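Stop buying the clever part first

Dorkby shared workshop notes, opinion

Typing this on a lunch break so forgive the mess. Been meaning to write it since June.

Every build thread I read goes the same way. Someone gets a budget, 900 dollars say, and spends all of it on the hand. Nice fingers. Lots of joints. Then the thing sits over a bare bench and picks up the same foam cube for two months, because the cube is what was lying around when the hand arrived. And everybody claps. I clapped too, I'm not above it.

My opinion, and Arturo Russo has heard it so many times he leaves the room: the table is the project. What's on it, what it's covered with, what's behind it, where the cables go. You can have a middling arm and a good table and learn something every night. Great arm, bad table, you learn the cube.

So what is a good table. Start with stuff out of a kitchen drawer. Crinkly wrappers. Something shiny. A bundle of things that want to come apart. Something small enough to lose under a thumb. I paid 299 for a boxed set of test shapes from Sterkora once and I regret every cent, they're all matte and friendly and the same three sizes. A steel bowl does more to embarrass your vision code than the whole box. Put it right side up, turn it over, and you have two different problems for the price of one bowl.

And a busy cloth. People fight me on this one. Warrick Lockyer says plain gray or nothing, get it working, then add the mess. I get it. But "then add the mess" never comes. You tune everything to the gray, the gray gets into your thresholds and your lighting and your habits, and the day a real tablecloth goes down you're back at zero. Start with the berries. 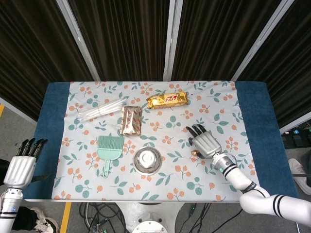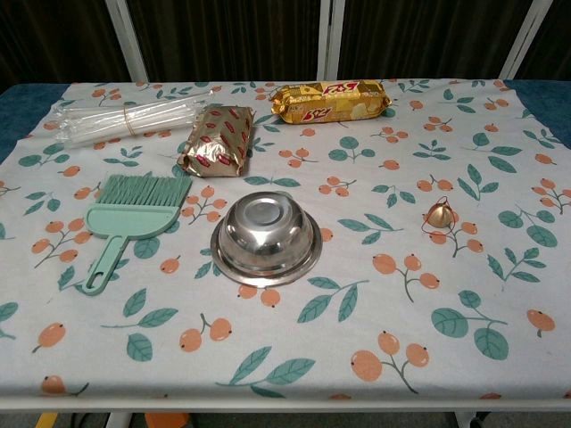 Same berry cloth both times, same straws and green brush and gold wrappers. The brass bell in the second one sits right on a printed clump of berries and I still had to look twice.

What I'd do with the money

OK so, practical part, quick.

Cloth, bowl, brush, snacks, string, a bell. Under 100 for the lot, way under if you raid your own house. Do this before you order a single motor. Move things around by hand for a week and write down which ones annoy you. Straws will be high on the list. They roll, they're see-through, and the wrap around them reflects worse than they do.

Then a backdrop. Dark, anything dark. Our old one was a bedsheet and every time the door opened it moved and the depth readings went with it. Pleats are fine. Moving is not.

Then cables. I know, boring. Route them before the arm is on, with slack for the full reach, and tape where your feet go. Warrick pulled a connector out with his boot twice in one evening and we lost the whole session both times, plus the good mood.

THEN the hand. Whatever you can afford. Two fingers is OK. I've seen a Naloritz kit with two fingers and rubber pads do a foil packet better than a fancy one, because the guy who built it had been squashing foil packets for weeks and knew where they give.

The argument against me, to be fair, is that all this is slower and looks like nothing. True. Your first video will be a person putting a bowl on a tablecloth. Krūmiņa, the forum I mostly post on, has a whole build-log section and you will get zero replies there with a bowl. Arturo got pages of them for a hand waving. Just waving! It touched nothing.

Also somebody will say a cluttered table hides whether the arm is any good, becuase when it fails you can't tell what failed. Fair point, half. So take things off. Five objects, then four, then one. Going down from clutter is easy, you just lift stuff away. Going up from a cube takes a kind of discipline I don't have and I doubt you do either.

Anyway break's over. Bring your own wrappers to the next build night, the crinklier teh better, and please don't eat the test set.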